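Womwood diary, January, 9:40 p.m.

My forearms are so tired that I just poured half a glass of milk next to the glass. So this is going to be a typed entry and not a handwritten one, sorry to the nice notebook my sister gave me.

Cabinet day again! I thought we were done with the cabinet. I had said goodbye to it in my head, I'd even moved my stool over to the drawer station because I was so sure the drawers were next. Then I walked in at a quarter to eight with my coffee and Despina was already standing there with the lid up, looking down into it the way you look at a car engine when you don't know anything about cars. "We need more of the left hand going deep," she said. Not good morning or anything. I love her but she is not a morning person.

The trouble is with the takes we did before the holidays. In nearly all of them I was lazy with my left. I'm right-handed, so what I do is park the left gripper somewhere near the front to steady things and then do all the interesting work with the right. Which is fine if you're me! But the arm at the other end of this learns what it's shown, and it had learned that the left hand is a kind of paperweight. Berwyn ran it last night after I'd gone home and he said it put the left one down just inside the opening and left it there the whole time, perfectly still, while the right one went after the pouch in the back corner, couldn't hold the pouch and pull the tab at the same time, and dropped it. Then it tried again in exactly the same way. He said he watched that for half an hour and it made him sad. I said it made me feel like a bad parent. I could see my own laziness in it, down to the angle I hold my wrist.

So the new rule for today was left hand first, all the way to the back, pin the pouch, and only then let the right one come in. It sounds like nothing, but try it in a compartment that narrow. Your elbows want to go out and there's no out. I kept knocking my left knuckles on the side panel, and every time I did, the gripper jumped and I had to throw the take away and start over. Berwyn is fussy about that. If there's a jerk in it, the arm might decide the jerk is part of the job. We had that with the cups in the fall, where one of us (fine, me) tapped the cup on the table before setting it down, sort of a nervous habit, and for weeks after that the arm gave every cup a little tap. Everybody at Tesgate thought that was adorable except Berwyn.

By ten I'd found a way of standing that worked. Feet apart, hips against the front, and then lean over so far that I was more or less looking straight down at my own chest. My back hated it. But from there I could keep both wrists straight and keep the cubes tilted so they could be read, and that's the other thing you have to have in your head the entire time. If a cube turns too far away for too long, the take has a hole in it. You can't feel it when it happens, either. You finish this lovely smooth pull, you're really pleased with yourself, and then Berwyn calls out "lost the left" from behind his screen and you want to throw something.

He lost the left a lot this morning. Going that deep means the cube is right at the mouth of the compartment and the fingers are down past it in the dark, where I couldn't really see them. I was working by feel. And feel is a funny word for it, when what you've got in your hand is a grip and some plastic and a soft pad at the end that's doing the touching for you. It took me most of the first week back in the fall to stop wanting to put the thing down and just use my fingers. Now I sort of do feel through it. I know when the pad has caught cloth and when it's only sliding on it. Despina says that's the whole reason they like to have the same people doing it, that there's something in the hands by then that you couldn't write down in the instructions. I told her to say that again when my contract's up.
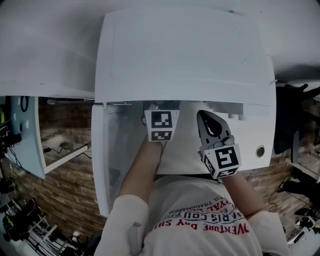 7 min read

I did get faster after that. A good take was coming in at 30 seconds, lid already open, both grippers starting outside, left in, right in, pinch, pull, out. The bad ones took forever and mostly ended with me saying something that I hope doesn't get recorded. Mid-morning Despina wanted some with the right finger turned so that the pad faced more toward me on the way in, so it wouldn't scrape. I'd been bringing it in edge first like a spatula under a pancake, which is the natural way when the finger's that shape. Turning it felt wrong for a good long while and then all at once it felt right, and I can't tell you what changed.

Around then I got the giggles, I don't know why. I had both arms in up to the wrists and I thought about how I'd describe my job to my grandmother, who spent her working life in a bakery and showed girls how to plait dough by standing behind them and holding their hands. And that's really not so far off! You do it slowly and you do it right, and you do it again, and you don't explain. She always said that if you explained it, they'd listen instead of watching. I should call her this weekend. I keep writing that in here and not doing it.

We broke for 20 minutes. I ate my sandwich standing up, since sitting made my back worse (bending over for hours and then folding yourself into a chair, no thank you), and Berwyn showed me the trace from one of my good ones. It's two squiggly lines, one for each hand. They looked so calm. In my memory the whole morning was me wrestling a box, and there on his screen were these two lines going gently in, crossing over, and coming gently out. I asked if I could have a printout for the fridge and he said he'd see, and with Berwyn that means yes but he's embarrassed.

The afternoon was remote. I like remote less. In the morning you're at least there with your hands in the thing, but with remote you're across the room moving the real arms from the controls, and there's this tiny delay that I never quite get used to. You move, and then it moves. It's like talking on the phone to someone far away, where you both start and both stop. But Despina wants some of both kinds for every task, so you do the task by hand with the grippers for most of the set and then you drive the arms for the rest, and she compares. Gurndale does it all remote, apparently. (Gurndale is the other site. I've never been. They have a kitchen with a window, we're told, at every opportunity.)

I was worse than I expected. The left arm kept stopping at the mouth, right where I used to park it, and that time there was nobody to blame, it was me on the controls! I was doing the paperweight thing again! Three hours of being so careful about it, and the moment there was something new to think about, my left hand went right back to its old ways. I said so out loud and Despina laughed properly for the first time all day and said to keep those takes, put them in a folder by themselves, she wants to see whether the two of us make the same mistake in the same spot. The two of us meaning me and the arm. I'm not sure how I feel about being in a folder with it.

After that I went slower. I found that if I said "left, left, left" under my breath it would go. I managed a decent run before four o'clock, and there was one take, near the end, where I stopped thinking about the delay and the arms just went where I wanted and the pouch came out without touching the sides. I made a noise. Berwyn looked up.

Pritchard's latches are still a pain, by the way. Pritchard is what we call the cabinet, after a label that used to be on the crate it came in, and now there are people here who think it's the proper word for that type of cabinet. A new person asked me in the hallway whether we were "using the pritchard today" and I just said yes. Anyway the latch. Next round is supposed to include closing the lid too, and I tried it a few times with the grippers after hours just to see. Getting hold of the edge is all right. Lowering it with 2 hands that aren't your hands, without letting it drop the last little bit, is not all right. I let it drop every time. It makes a terrible bang, and I don't want to teach anything to slam a door. Despina thinks one gripper flat underneath and the other on top. I think one gripper at each corner. We're going to try hers first, seeing as she's the boss, and then mine.

The total for the cabinet is up to 939, counting the ones from before the holidays, though Berwyn will cut a bunch of the old paperweight ones now and I don't know what that leaves us with. It stung a bit when he said it. Those were whole days of my life in the fall! But I watched a couple of them back with him while we were packing up and he's right, they're bad. You can see me not caring about that left hand at all. I look like I'm reaching into a freezer for peas with a phone in the other hand.

He's running the new set overnight. He won't let me watch the first try, he says I make faces and it puts him off, but he promised to text. It's nearly ten now and no text, so either it's still chewing on it or it's gone badly and he's gone to bed.

Things to remember: bring the foam thing for the front edge so I'm not bruising my hips. Ask Despina if we can raise Pritchard up on blocks, even a little. Trim nails. Longer sandwich.

10:25 p.m. Text from Berwyn. "Left goes in now. Goes in too far. Hit the back wall." And then a second one a minute later, "gently." I'm taking it! Ibuprofen, then bed.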